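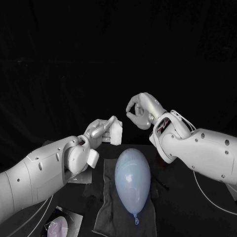
Skinine balloon wrapping: data card for the fault subset

Summary

Skinine is a set of two-arm handling recordings made at the Dremton bench. This card covers only the fault subset: 130 episodes in which the left hand closed harder than commanded while wrapping or steadying a balloon. Please read it before mixing these episodes with the main release.

What went wrong

In October the left thumb began to overshoot its grip target. The force log still read as normal, so the episodes were saved as good. Bayu Sutanto found the mismatch when he compared motor current with the logged force. The zero offset in the thumb sensor had drifted, and the controller was adding grip to make up for a load that wasn't there. In 6 episodes the balloon burst.
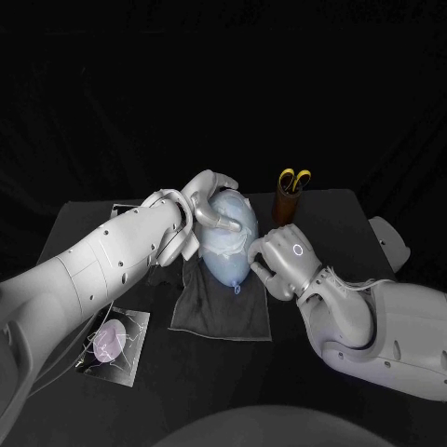 The fault is easiest to find in the contact phase, after the white material has gone on. Start with the left hand and ignore the right, whose sensors were checked and found sound. With the left fingers over the top of the balloon and the thumb pressed to its upper left, logged force should rise and then level off. In a faulty episode it levels off while current keeps climbing. The creases in the wrapping are no guide to grip force, so don't label from video alone.

Fields affected

left_thumb_force: unreliable, do not train on it
left_thumb_current: correct
left_thumb_position: correct
right-hand fields: correct

Safety note

The Andwood grip limiter reads the same sensor, so it did not trip. Until the current cut-off is fitted, keep hands out of reach of both arms while the motors are on — the stop button is the only protection that doesn't depend on the thumb sensor.

Status

The sensor was replaced and re-zeroed. A second check using current alone is being tested on the Nasution branch. Corrected force values exist for 70 episodes; the rest carry the flag force_bad.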